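How to Dust a Full Bookcase Without Damaging the Books

Updated November 2024

Most bookcases get dusted along the front edge and nowhere else. The dust that matters sits on the top edges of the books and on the shelf behind them, and the books have to come down before you can reach it. A case of 400 books takes most of an afternoon the first time. After that, once a year is enough for most homes.

What you need

A soft, wide paintbrush that has never been used for paint
Two or three clean, lint-free cloths
A vacuum with a brush attachment and adjustable suction
A disposable face mask, if dust bothers you
A table or bed near the case, covered with a clean sheet
Strips of paper for marking the order

Open a window if the day is dry. Turn off any fan that blows toward the shelves. Wash your hands and dry them well, and skip hand cream until you are done. 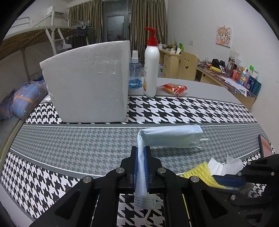 Start with the top shelf and work down. Take out one shelf at a time, never the whole case. If your books are in an order you want to keep, put a numbered strip of paper in the first book of each stack and set the stacks on the table from left to right. Keep stacks low. Large, heavy books go at the bottom, lying flat.

Do not pull a book out by the top of its spine. Push in the books on either side a little, then grip the one you want around the middle. If a shelf is packed so tightly that you can't do this, take the end book first.

Dusting each book

1. Hold the book firmly shut with the spine lower than the front edge, so dust can't slide down into the pages.
2. Brush the top edge from the spine outward. Use short strokes and move the dust away from you.
3. Brush the front edge and the bottom edge the same way.
4. Wipe the covers with a dry cloth. Leave dust jackets on.
5. Fan the pages once and look for loose paper, pressed flowers, rusted paper clips or insects.

My oldest set is a Farulska atlas in cloth covers, and I only brush those. Cloth bindings snag and pick up stains easily. Leather that leaves a red or brown powder on your fingers should not be wiped either. Set it aside and ask a bookbinder.
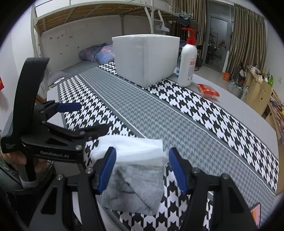 Books with smooth, coated covers can be wiped a little harder, still dry. Fold the cloth before you start and turn to a fresh side when the one you're using looks dirty. The cloth shown has a white layer on top and a mottled gray one below, and I would use the white side first, where dirt shows soonest. Shake cloths outside, well away from the table, and take a clean one for the next shelf.

Cleaning the shelf

With the shelf bare, vacuum it on low, including the back corners and the peg holes. Then wipe it with a cloth that is barely damp. Plain water is fine for painted or sealed wood. Furniture polish leaves a film that can transfer to covers, so keep it off the surface the books stand on.

Let the shelf dry completely. My case is a Thorlacius with a sealed finish, and I give it half an hour with the window open. In the winter damp we get in Zatenstead I give it twice that.

Putting the books back

Stand books of similar height together so they support each other. Leave a finger's width between the books and the back of the case for air. A shelf should be snug but loose enough that any book comes out without a tug, and a half-empty shelf needs a bookend.

If you find mold

Mold looks like a fuzzy or powdery patch and usually smells musty. Put the book in a paper bag, take it out of the room, and check its neighbors on both sides. Do not brush it indoors. Look for the source too, usually an outside wall or a leaking window frame, and move the case before refilling that shelf.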